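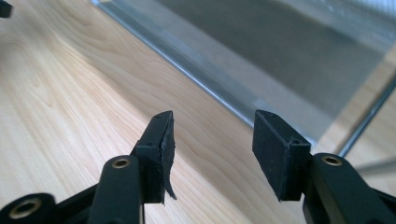 The table top, light wood.

Govville Home Forum > Furniture and Woodwork > Oil or varnish for a light wooden table top?

jultgate_jo
Posts: 322
June 7, 2025

I bought a second-hand table in February from the Tramus warehouse and want to put a proper finish on the top before it gets any more use. The seller didn't know what was on it. It's pale and I would like to keep it pale. My last table went orange under varnish and I never liked it after that.

It will be used for meals and for odd jobs, so it needs to cope with hot mugs, glue and the occasional screwdriver. I have half a tin of Sitompul hard oil left over from some shelves. Is that good enough, or should I buy a varnish?

tinofbeeswax
Posts: 1459

Oil. You can patch it. When a varnished top gets a scratch you end up sanding the whole thing back, and on an oiled one you rub the bad spot down, wipe on a bit more and leave it overnight.

Check the tin though. The ordinary oils all warm the colour up. If it doesn't say "clear" or "natural" on the front it will go yellow on a light wood.

sawhorse_and_son
Posts: 3935

I'd go the other way. For a table that has glue and tools on it, use a water-based varnish, matt, three thin coats. It stays closer to the original colour than most oils do and you can wipe glue off it before it sets. Oil is fine for a sideboard. I've oiled two kitchen tables and redone both of them in varnish.

First thing is to find out what's on it now. Put a few drops of water on the top and go away for ten minutes. If they sit there in beads, there's a finish on it already. If the wood goes dark, it's bare or very nearly.

jultgate_jo
Posts: 322

Thanks both. I did the water test at each end. Beads at the window end, and it went dark at the other end. So I suppose it's worn through on one side?

The tin says "hard oil, satin" and nothing about colour.

sawhorse_and_son
Posts: 3935

Worn through, or somebody has sanded one end and lost interest. Either way you'll have to take the lot back to bare wood or it will come out in two colours.

120 grit, then 180, always along the grain. Wipe it with a damp cloth, let it dry, then go over it lightly with 240. Don't press on the edges.

mossbank
Posts: 88

Before anyone gets the sander out, is it solid or veneered? I can't tell from the photo. I went straight through the veneer on a desk with 120 and there's no coming back from that. Look at the end of the top, or get underneath with a torch. If the grain on the underside doesn't follow the top at all, be careful.

tinofbeeswax
Posts: 1459

Good point from mossbank. If it's veneer, do it by hand with 180 and stop as soon as the water test gives the same result all over.

I still wouldn't varnish it. A worn varnish is how you got into this mess in the first place.

sawhorse_and_son
Posts: 3935

We don't know it was varnish. Could just as well be old oil. Oil makes water bead too when it's been built up.

jultgate_jo
Posts: 322

Had a look underneath. The joins between the boards are in the same places top and bottom and the grain carries on round the end, so I'm fairly sure it's solid.

I have tried both on the underside, a patch of the Sitompul and a patch of matt water-based varnish my neighbour had. The oil is quite a bit darker – a sort of honey colour. The varnish has hardly changed it.

mossbank
Posts: 88

Leave the patches a week before you choose. Mine kept changing for days.

sawhorse_and_son
Posts: 3935

Agree with that. And put a mug of tea on each of them, assuming you can get the table upside down.

tinofbeeswax
Posts: 1459

If pale is what you want then I'll give you the varnish on this one. There are white-tinted oils that would do it too, but they cost more and you'd be buying a whole tin for one table. Keep the Sitompul for the legs, or for more shelves.

jultgate_jo
Posts: 322

The legs are painted. It'll be more shelves. Sanding next week if the weather holds, as I want to do it outside. Will the varnish mind being put on in the sun?

sawhorse_and_son
Posts: 3935

Yes, it dries too fast and you get brush marks. Sand outside, varnish indoors with the window open, and leave four hours between coats.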